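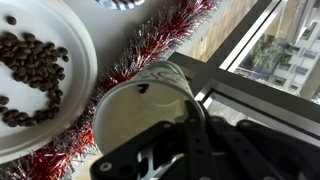
Arkmont Coffee Tasting Notes

Welcome, and thank you for stopping by! Arkmont is a collection of 1312 tasting notes on 104 coffees, written by home drinkers in their own everyday words (spelling mistakes and all — we left those in on purpose).

What you get
notes.csv has one row per note: coffee, roast level, brew method, score and comments.
tasters.csv covers the 89 people who took part.

Known gaps
Eight coffees have no roast level. Decaf is thin, and we'd dearly love more of it.

Contact
Citlali Cisneros looks after the files, and Apolinar Quintero answers questions on Sunday.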